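Poser du papier peint à motif : calculer le raccord avant de commander

Je reprends mes notes sur le calcul du raccord, parce que la moitié des messages reçus depuis juin portent sur ce point. Le sujet tient en deux nombres imprimés sur l'étiquette du rouleau : la hauteur du motif et le décalage. Le reste est de la division.

Un raccord droit signifie que le motif se trouve à la même hauteur sur les deux bords du lé. Un raccord sauté signifie que le lé suivant est décalé d'une demi-hauteur de motif. Un raccord libre ne demande aucun alignement. Les étiquettes Kasten indiquent les deux valeurs séparées par une barre oblique, la hauteur d'abord, le décalage ensuite. Chez Gustley, l'ordre est le même, mais la seconde valeur manque quand elle est nulle.

Prenons le mur de mon couloir. Largeur : 403 cm. Hauteur sous plafond, mesurée en trois points : 250 cm au plus haut. Papier intissé Plirnudon, largeur 53 cm, rouleau de 10,05 m, motif de 50 cm, raccord droit.

Nombre de lés : 403 divisé par 53 donne 7,6, donc huit lés. Longueur utile d'un lé : 250 cm plus 10 cm de marge de coupe, soit 260 cm. Cette longueur doit être arrondie au multiple supérieur de la hauteur du motif, ce qui donne 300 cm. Un rouleau de 1 005 cm fournit donc trois lés, avec une chute de 105 cm en comptant des coupes de 300 cm. Il faut trois rouleaux. Sans raccord, le calcul donnerait également trois lés par rouleau (780 cm sur 1 005). Dans ce cas précis, le motif ne coûte donc aucun rouleau supplémentaire. Avec un motif de 64 cm, le lé passerait à 320 cm et l'on obtiendrait encore trois lés. À partir de 336 cm par lé, on tombe à deux.

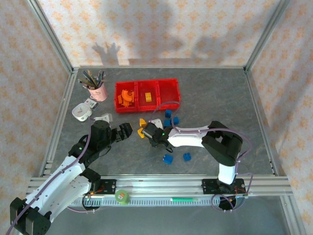
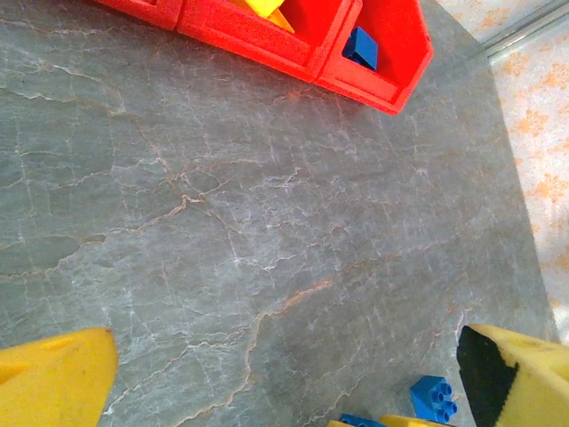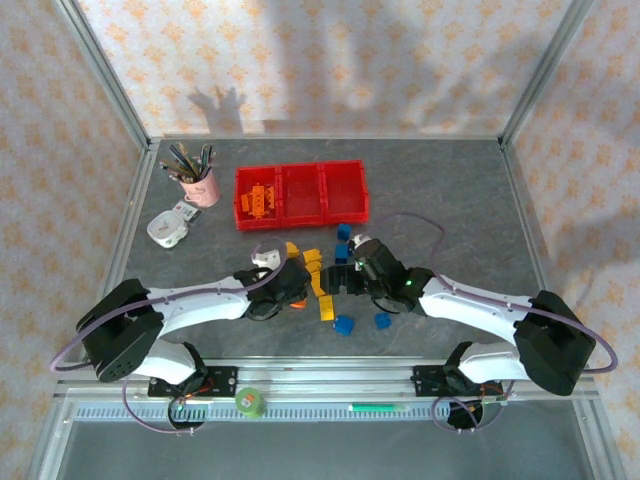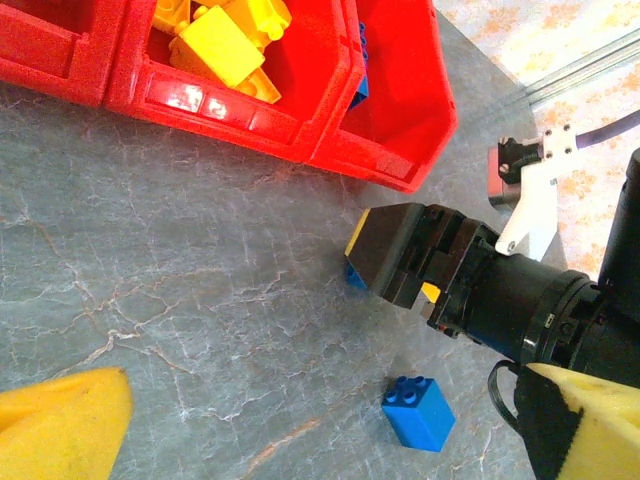
Faut-il déduire la surface des portes et des fenêtres ?

Pour une porte standard, on ne déduit rien. Le lé qui passe au-dessus de l'ouverture consomme peu de papier, mais la coupe doit respecter la position du motif, et la chute n'est réutilisable que si sa hauteur correspond à un autre emplacement. On ne retire un lé du calcul que si l'ouverture occupe sa largeur entière et va du sol au plafond.

Vient ensuite la question des angles. Un angle rentrant n'est jamais parfaitement d'aplomb. On coupe le lé dans la hauteur pour qu'il déborde de 1 à 2 cm sur le mur suivant, puis on pose la bande restante contre une nouvelle verticale tracée au fil à plomb, en recouvrant le débord. Le motif perd quelques millimètres dans l'angle. Il vaut mieux placer cette perte dans l'angle le moins éclairé et commencer la pose à l'opposé.

Si deux murs reçoivent le même dessin sur des fonds différents, vérifier que les deux références ont la même hauteur de motif. Les valeurs diffèrent parfois d'une collection à l'autre pour un dessin identique. Mon revendeur m'avait livré deux coloris dont l'un mesurait 2 mm de plus par répétition. Sur cinq répétitions, l'écart atteint 1 cm en bas de mur, visible dans l'angle.

Pour la colle, j'utilise la Zinusness en poudre, version intissé, appliquée au rouleau sur le mur. Je prépare 4 000 ml d'eau froide, je verse la poudre en pluie en remuant, j'attends dix minutes et je remue de nouveau. L'encollage se fait sur une largeur légèrement supérieure à celle du lé, un lé à la fois. Un papier traditionnel demande au contraire un encollage du dos et un temps de détrempe, identique pour tous les lés. Une détrempe irrégulière fait varier l'allongement et décale le motif.

Dernier contrôle avant la coupe : le numéro de bain. Les miens portaient tous le 196. Un rouleau d'un autre bain peut servir derrière un meuble ou au-dessus d'une porte. Je note ce numéro au crayon sur le mur, sous l'interrupteur, avant d'encoller.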